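Filed under: Course Handouts > Home Skills > Textiles and Laundry

Session 3: The bed as a work surface

Welcome back, everyone! Last time we did sorting, and today we get to the part I look forward to all term – folding. You don't need a special table for it. A bed is wide, it's at a decent height, and a quilted spread gives just enough grip to stop a T-shirt sliding about while you work.

Before any folding, look at what is already on the bed. Pillows and spare quilts go up to the head end. Chargers and cables come off altogether, and so do hand fans, mats and anything else with a handle that might snag. 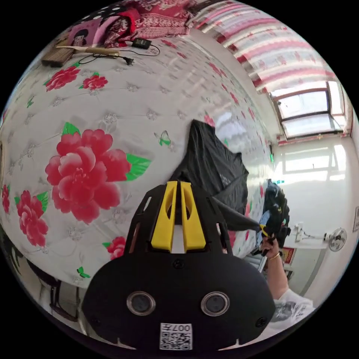

Once you have a clear patch, smooth it with the flat of your hand, working from the middle outwards. Big floral prints are lovely for this. Pick one flower as your centre mark and lay every shirt over it, and you'll be amazed how quickly your folds start to match.

Now the T-shirt itself:

Lay it flat and pull the hem straight.
Fold one sleeve in across the body, then the other.
Bring each side in to the middle, collar still flat.
Fold the hem up to the collar, then in half again.

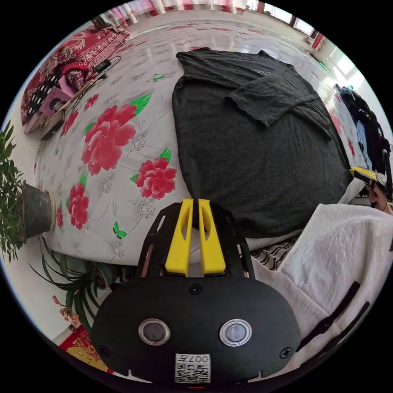

Dark cotton shows every crease, so take your time over the sleeves – a few extra seconds there saves you the iron later. Keep the unfolded pile to one side of you and the finished stack on the other, so the two never get mixed up.

For practice, fold 40 shirts before our February session. It can be the same shirt 40 times! Bring your favourite along and we'll move on to long sleeves, then fitted sheets, which are far more fun than people think.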